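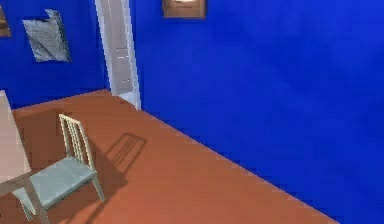 The blue room in the simulator, white chair and all.

I've spent most of November in this little room. It loads fast, it has a door, a chair and a bit of table, and by now I know every jagged pixel along the bottom of that right wall. It's also where I've been trying out two arm controllers before I let either one near real hardware, and I finally have opinions!

Quick background for anybody new. My friend Arif Harahap and I are building a small mobile arm in his garage (we call it Ballavis, long story), and we had to pick between Preleck and Vida to drive it. Both will talk to the same simulator, so I set up the same job for each one: roll in, find the chair, get hold of the top rail of the backrest, and pull it back from the table. Then reset and go again, 500 tries each. I left them running overnight and checked the logs at six in the morning like a kid looking for presents.

Preleck got the chair out 85 percent of the time. It's smooth, it's quick, and the setup took me one evening (most of that was me typing the wrong port number). When it misses, it misses in a really dumb way – it goes for the shadow. The slats throw these dark stripes across the orange floor, and every so often Preleck decides the stripes are the chair and reaches down for them with total confidence. I watched it do that over and over and I still laughed.

Vida got 90 percent, and it never once fell for the shadow, because it leans on the depth camera a lot more than the color one. But oh man, is it slow. It stops, looks, thinks, moves a hair, looks again. A single pull could take 13 seconds longer than the same thing on Preleck. Fitriani Lau came by while it was running and asked me if it had crashed. It had not crashed.

The gripper settings mattered more than I expected, too. I started with the wide two-finger model from Fluvby and it kept poking between the slats when it should have closed on the rail. Swapping in their narrow one helped both controllers. I also raised the camera mount so it looks down on the chair from higher up, and that fixed a bunch of bad grabs on the Preleck side. I should have done that on day one, but I was being stubborn about my nice CAD drawing.

So for now I'm going with Preleck and feeding it more depth data, and if the shadow thing goes away I'll be a happy guy. Arif is voting for Vida, mostly because he's the one who has to stand next to the arm when it moves fast – fair enough. Next up I want to turn the light in the room around so the shadow lands under the table, and run the whole batch again. I'll put the config files up once I've cleaned out all the swearing in the comments.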